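Makau Pharmacy Online – my review after two repeats and a cranky inhaler

Posted by Wulan Saragih, 28th August

I've been getting my regular scripts from the chemist near work for years, so moving to an online pharmacy felt like a big step for somebody who still writes cheques. But I've now put two full orders through Makau and I'm a bit of a convert! I take a preventer inhaler and a daily antihistamine, plus a blood pressure tablet that was added last November, and keeping all of that lined up used to mean three separate trips a month.

Signing up

You make an account, put in your Medicare details and either upload your e-script token or post the paper one. I did one of each to see how they compared. The token went through while I was still finding my glasses. The paper script took four working days to show up in my account, and I had a nice email when it did. If you've still got paper scripts in the kitchen drawer (me), send them well before you run low.

The website

Lovely and plain. Big text, a search box that copes with my spelling, and every medicine has its consumer information leaflet right there on the page. I compared it with Tustineo, which my sister uses, and theirs is prettier but you have to click through a lot of vitamins before you get anywhere near a prescription. Makau keeps the vitamins in their own corner, bless them.

My one grumble is the repeats page. It shows the repeats you have left but it doesn't show the expiry date unless you open each script, and I nearly got caught by that.

Talking to a pharmacist

I rang because the blood pressure tablets came as a different brand from my usual. I got a real pharmacist, she had my file open, and she went through the ingredient and the strength with me and asked what else I was taking. She also picked up that I'd been using my inhaler far more than I should and told me to see my GP, so I did. Full marks from me there – I've had shorter chats with people I'm related to.

Delivery

Both parcels came by tracked courier in a plain padded box, with a signature needed for the prescription items. You can choose a morning or an afternoon window, and you get a text when the driver is close.
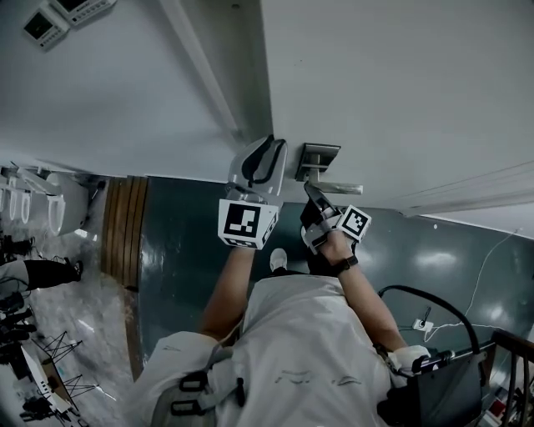

Prices

My first order came to $238 and that was three months of everything, plus a new spacer and a big tub of sorbolene. The general items were cheaper than my local, the prescription ones were much the same. Postage is free over a certain spend and I've never been under it.

Anything I'd change?

Show the expiry dates, please. And I'd love an app, even a simple one. Bhardwaj has an app with reminders and I'm told it's terrific, but they don't deliver to my postcode yet.

Would I order again?

Already have. The third lot is due next week and I've added my husband's reflux tablets to it. If you take the same few things every month and you're organised enough to order a week ahead, give it a go. For antibiotics or anything you need tonight, stick with your local chemist, and say g'day to them while you're there.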